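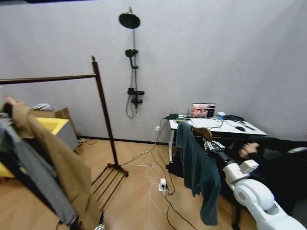
Wall-mounted shower set in black, with rail and hand shower.

Household > Clothes care > Coats and jackets

Putting winter coats away

Most coats are ruined in the closet. A coat worn from October on picks up skin oil at the collar and grit in the pockets, and both do their damage over the summer.

Empty every pocket first and turn the linings out. Brush the coat from the shoulders down with a clothes brush, then go over the collar with a cloth wrung out in warm water and a drop of dish soap. Wipe again with plain water. Check the care label before trying this on anything with a suede or leather trim.

If a coat needs steam, hang it in the bathroom with the door shut and run the shower hot for ten minutes. Keep it well clear of the spray. Afterward move it to a dry room and leave it overnight - a coat put away damp will smell by June. 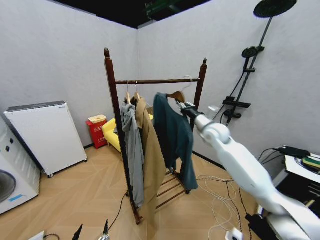 Page last changed: October, by Kyu-ri Baek

An open rack is fine for coats in daily use. For storage you want a closed closet or a cotton cover. Dry cleaner's plastic traps moisture, so take it off as soon as you get home.

Use a hanger that fills the shoulder. Thin wire leaves a ridge in wool that takes a lot of steaming to get out. Heavy knits should be folded and kept on a shelf.

Leave two fingers of space between garments. Button the top button and one in the middle so the front hangs straight, and close zippers all the way.

Moths go for dirty wool. Cedar blocks help a little if you sand them every few months. If you find holes, bag the coat and freeze it for a week, and vacuum the closet floor and corners before it goes back in.

Hye-jin Tak wrote in to ask about down jackets. Hang them loosely or lay them flat, and never use vacuum bags. The filling stays crushed, and 60 minutes in a cool dryer won't always bring it back.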